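About Lindolness Football Notes

Hello, and thanks for clicking through to the page that hardly anyone clicks. I'm the one who writes this site. I live in Lindolness, I've been watching Lindolness Athletic since I was small enough to be lifted over the turnstile, and at some point I ran out of friends who were willing to hear my opinions on our left side. So I put them on the internet instead. 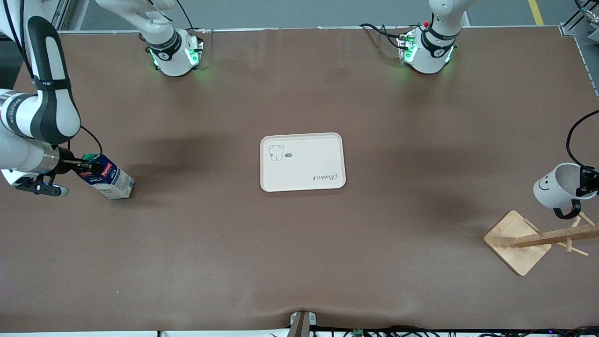
It started as an email. I'd get home from a game, still cold, and type up what I'd seen for my uncle, who had moved away and couldn't get the scores anywhere except a two-line mention in the regional paper. He forwarded it to a cousin, the cousin forwarded it to a guy he used to play with, and by the end of that season I was getting messages from people I'd never met asking why the match report was late. (It was late because I'd been at a wedding. I did write it at the wedding, in the end, on the back of the seating plan.)

The website came the following March. I picked the name in a hurry, meaning to change it, and then somebody printed it on a banner and that was the end of that discussion.

What you'll find on the site

Mostly match reports. I go to every home game and as many away games as my car will agree to, and I try to have something up before bedtime. They're long. I know they're long! I've had plenty of mail about it. If you only want the score and the scorers, they're in the first line, and you can go about your evening. If you want four paragraphs on why our center backs keep dropping too deep when the ball goes wide, keep reading, you're my kind of person.

Then there's the midweek column, which is where I put everything that didn't fit. Ticket prices, the state of the away end, whether we should've gone with two up front, the pies. I also do a bit on the youth sides when I can get over there, and a bit on the women's team, who play on Sundays at the Herath Road ground and who, for my money, pass the ball better than anybody else in town. I didn't cover them at all in the early days and I should have. I got a pretty stern letter about it from a reader, she was right, and I've been going ever since.

Transfer rumors I'm careful with. At our level a rumor is usually somebody's brother-in-law seeing a midfielder in a supermarket. I'll run one if I've heard it from two people who don't know each other, and I'll tell you how sure I am. I've been wrong. I once announced a new goalkeeper who turned out to be visiting his aunt. That piece is still up, with a correction on top, and people still send it to me whenever we concede from a corner.

Where I'm coming from

I'm a fan, so please don't expect me to be neutral. I'll try to be fair, and I think those are different things. If the other team played us off the field I'll say so, even if I have to walk around the block first. If our manager gets his changes wrong I'll say that too, and I'll say it the way I'd say it to his face, because I do run into him at the gas station.

I have a few rules I stick to. I don't go after players for how they look, or their families, or what they do on a Saturday night. I don't pile on teenagers. Anybody under eighteen gets a mention when they've done something good, and when they've had a stinker I find something else to write about. Referees get the benefit of the doubt from me until about the hour mark, and after that I make no promises.

I don't have any coaching badges. I played badly for a pub team until my knee quit, mostly at right back, and then mostly on the bench. So when I talk tactics I'm talking as somebody who has watched a lot of football from behind the same goal, and if you know better, write in. Lots of you do know better. Some of the best stuff on the site has been in the letters.

How the club fits in (it doesn't)

People ask this a lot, so I'll be plain about it. The site isn't run by Lindolness Athletic, it isn't paid for by them, and they don't see anything before it goes up. They give me a seat in the press box, which is a bench with a shelf, and a cup of tea at halftime. I've had that seat taken away once, after a column about the season ticket increase, and I had it back in a couple of weeks. The view from the terrace was better anyway, and I half miss it.

If you need the club itself, for tickets or lost scarves or anything official, please call the club. I get a surprising number of emails asking me to hold a seat for somebody's dad. I'd love to. I can't.

Who pays for it

Me, for a long time. These days there are two local advertisers, Kotero, who sell sports shoes on the main street, and Raltix, who print our fixture cards. You'll see their boxes on the right side of the page. They don't get a say in what I write, and neither of them has ever asked for one, though the folks at Kotero did once suggest I could be a little kinder about the third kit. (I couldn't.)

There's also the supporters' jar, which is just a button at the bottom of the page. It covers hosting, gas, and a new notebook now and then. You don't get anything special for chipping in. No members' area, no early access, everything on the site is free to read and it's going to stay that way. Last season the jar reached 2,000 dollars, which I found very moving and then spent almost entirely on a gearbox.

A few favorite days

You can't write one of these pages without a little bragging, so let me have this part. The cup replay two seasons back brought 2,694 people through the gate, the biggest crowd I've ever stood in at our place, and I don't think a single one of them could see properly. We lost. It went to extra time, we hit the post twice, and I walked home with no voice and wrote the whole report in one go at the kitchen table. It's still the most-read thing on the site, and I still get notes from people who were there, or who say they were. If everyone who's told me they were at that game had really been there, we'd have needed another stand.

The other one I'd point you to is the piece on the old ground, the one by the river. I asked readers to send me what they remembered, thinking I'd get maybe a handful, and they just kept coming. Stories about the slope, about the ball going into the water, about a groundsman's dog that used to chase the linesman. I put 20 of them together in one long article and I've been adding to it since. If you have one, I want it. Doesn't matter how small.

Getting in touch

Use the contact form, it comes straight to me. I read everything and I answer most of it, though I'm slow during the season and hopeless around the holidays. If you've spotted a mistake, tell me which article and I'll fix it and credit you if you'd like. If you want to write something yourself, please do! I'm especially short of away reports, because I can't get to the long midweek trips anymore. You don't need to be a writer. Tell me what happened, who played well, and whether the food was any good, and I'll tidy the commas.

Letters may get trimmed for length. I won't print anything abusive, and I won't print anything you've sent without a name, although I'm happy to leave the name off if you ask me to.

If you're new to town and wondering whether to come to a game, come to a game. Stand on the side with the roof, since it'll probably rain, and bring cash for the raffle. I'm usually near the far corner flag before kickoff, writing down the lineups and getting at least one of the numbers wrong. Come and say hi.

Page last updated 13/08/2026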